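Moth trap notes, July 2019

The trap ran on two nights this month at the Mansilla end of the reserve, on the same concrete slab as in May. Lamp on at dusk, off at first light, contents checked before the sun reached the box. The first night gave 146 moths and the second gave 262. The difference is mostly down to cloud. The first night was clear, with a moon up until late and a light north wind; the second was overcast from the start and the air hardly moved.

Large Yellow Underwing made up a good part of both catches, as it does every July. I have stopped potting them. They go into the tally by sight and get tipped into the long grass on the far side of the ditch, where the wrens take longer to find them. Dark Arches came next on both nights. Footmen were well up on the second night, nearly all of them Common, with a few Dingy and one Scarce that I kept back to check against the forewing shape. It held its wings rolled tight to the body and I am content with the name.

Hawk-moths were thin. One Elephant on the first night, one Poplar on the second, both on the outside of the box. The Poplar had lost most of the trailing edge of one hindwing.

The pugs are not finished. I have a row of pots in the fridge and most will go down as pug species unless Rosalie Riedl has time to look at them. She did the May batch and changed four of my names, all of them correctly. Worn pugs in July are hard work even with a good lens, and I would sooner leave a gap in the list than fill it with a guess. 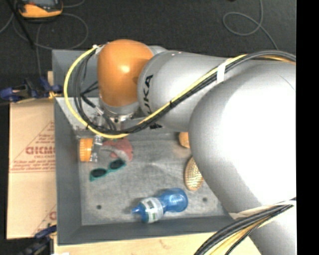
Micros were counted only where I could name them on the spot. Mother of Pearl was the most common, mainly from the nettles behind the trap. I also had a grass moth that I first put down as one species, then crossed out, then put down again. The record sheet now has the second entry with a question mark, and the county recorder can do what he likes with it.

A note on method, as I was asked in the comments under the May post. The box is a plain Skinner type with egg trays in the bottom. I replaced the trays after the first night, when a shower came in under the perspex and soaked one corner. The lamp is the same one as last year. Anything that settles within arm's reach of the box counts as trapped. Anything on the wall of the pump house does not, and goes on a separate line. Other people draw this line elsewhere, so be careful comparing totals.

For comparison, the best July night last year at this spot was 248, also under cloud and with the same lamp. One good night this year does not make a trend. The first catch was poor by any standard, and the site has been mown closer along the ditch than it was a year ago.

By-catch: several caddisflies, a sexton beetle carrying a load of mites, and two hornets that were still in the trays at first light. I left the lid off and came back after coffee.

The next session will be at the Amummont plot if the track dries out. Spreadsheet to follow once the pugs are named.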